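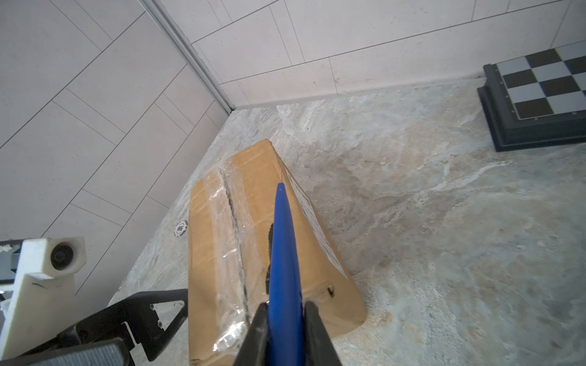 Clear tape over the center seam, shipping label on the side.

Drolport Clear Packing Tape, long-term review
Posted in June by the Katton home and mailing desk

I have been meaning to write up the Drolport tape for months now, and every time I sat down to do it another parcel needed to go out, so I suppose that's a recommendation of a sort. I sell secondhand yarn and knitting patterns from a spare bedroom, and between that and mailing birthday things to relatives in what feels like every state, I go through a good deal of tape. My old favorite disappeared from the stationery aisle, and I bought a pack of 5 Drolport rolls on a whim while I was ordering mailers.

Each roll is 200 feet, according to the sleeve, and I have no plans to measure one. It goes on clear, and it stays clear, so you can run it right across a printed address and still read every letter. That matters to me more than it probably should. I once had a cheaper roll go yellow in a hot closet, and the poor box I used it on looked as if it had been in an attic since I was in school.

Now, the wrinkling. This tape is shiny, and it does wrinkle if you're in a hurry. You will see every crease because the light catches them in long silvery streaks, and there's really no hiding it. The trick I've settled on is to stick down the first few inches, hold the dispenser low and close to the cardboard, and pull toward yourself slowly. I still get a pucker or two near the end of a long seam – my boxes are never going to win a beauty contest – but the puckers don't seem to lift, and I've stopped peeling strips off to start again. Don't try that, by the way! It takes the brown paper layer right off the corrugated and you end up with a bald patch.

The stick itself is very good. I like to do the center seam first, then go around the whole box once if it's heavy, and this tape grabs plain cardboard as soon as you press it. On recycled boxes, the slightly dusty kind, I rub it down with the side of my fist and it behaves itself. On the slick printed cartons that shoes come in, it's only fair. I had one corner spring up overnight and ended up using more tape than the box deserved.
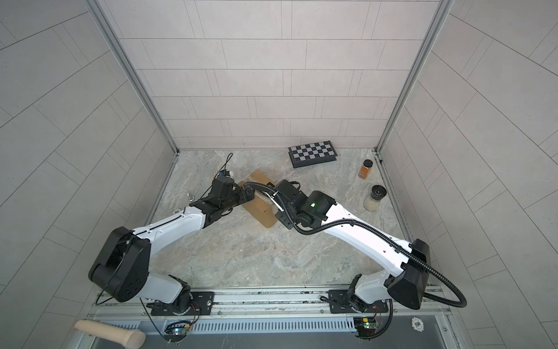
Opening is the other half of it, and I'd say it's the half most tape reviews skip. Drolport is tough to start by hand. You can pick at it with a fingernail until supper and get nowhere, and my sister (who refuses to own a box knife) wrote to complain after the last package. With something pointed, though, it gives way nicely. Find the dip where the flaps meet, work the tip in at one end, and keep it shallow so you don't go through whatever is on top. I ruined the sleeve of a sweater once by being too brave with a blade, and I've been a shallow cutter ever since.

I also tried the Drivo tape that comes in a similar sleeve, mostly to be fair. It's quieter coming off the roll, which my cat appreciated, and it tears more easily across. It tears a little too easily lengthwise as well, and I lost the end of the roll so many times that I went back to the Drolport before it was used up. If you only mail a card or a paperback now and then, you might well prefer it. For anything with weight I'd stay where I am.

Small complaints, then. The cardboard core is a touch tight on my dispenser and needed some coaxing. The rolls arrive without a tab on the end, so fold a corner under every time you put one down or you'll be hunting for it in bad light with your glasses on your head. I wish they sold singles, too. The little mailing shop in Piątek Square only carries the pack, and that's a lot of tape for a person who just wanted to send one lamp.

I've got well over half a pack left and will be buying it again when it runs out. If it does anything odd in the August heat I'll come back and add a note under this.

Get the Katton letter: home, mailing and mending reviews in your inbox once a month. Unsubscribe whenever you like.

© Katton Reviews | Contact us | Back to top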